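Inadia Open Day Power Strip Set: Data Card

Summary

This card covers the recordings made during the July open day at the Jullance workspace. Visitors and staff used hand-held grippers to carry out short tabletop tasks with a power strip, a plug block and loose cable. The set contains 3975 recordings and is maintained by the Inadia project team.

Background

Jullance opens its office floor to outside guests once a year. At this open day the demonstration table was given over to Inadia, which studies how everyday handling of electrical accessories can be taught to robot arms. Guests were shown the task by a member of staff, tried it with a gripper in hand, and were then invited to have their attempts recorded. Sessions ran from 10 a.m. to 4 p.m. with a break at noon.

Task

The main task is plug handling. The operator closes the yellow-tipped fingers on a white block at the power strip and either seats it in an outlet or lifts it away. The outlets are set in two columns that mirror each other, so the block must be turned to suit the side in use. 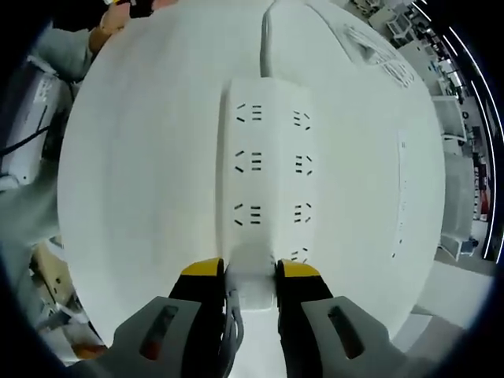

Each attempt was limited to 60 seconds. An attempt that ran over the limit was stopped and kept in the set under the label "timeout". Attempts in which the block was dropped are labeled "drop" and have not been removed – users who want clean runs only should filter on the label field.

A second task, added in the afternoon, calls for two operators at the same table. Each has a gripper, and the two work toward opposite ends of the strip. The strip may lie at any angle, and operators were asked to agree on who would move first. Around 200 recordings belong to this task. They are stored in a separate folder named Lullero, after the working title of the two-person study.
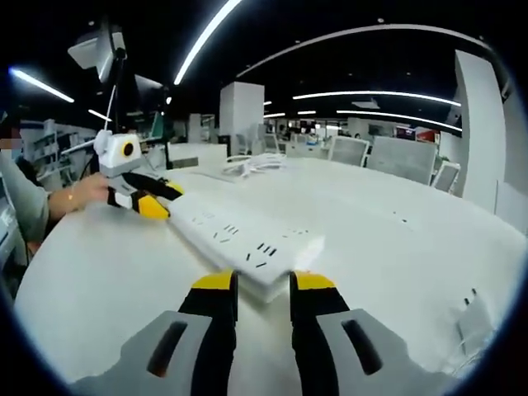 Contents and Format

Recordings are stored as video with a matching text file. The text file gives the task name, the outcome label, the gripper used and whether the operator was a guest or a member of staff. A sample of 100 recordings is provided for those who wish to test their tools before requesting the full set.

Privacy

Guests signed a consent form before taking part. Faces are blurred in the released material, and sound has been removed.

Known Limits

All recordings come from one table and one room. Most guests had no earlier practice with a gripper, and early attempts are slower than later ones. Lighting was not adjusted between sessions.

Access

Requests should be sent through the Maeng data desk, with a short statement of intended use. The set is offered for research and teaching only.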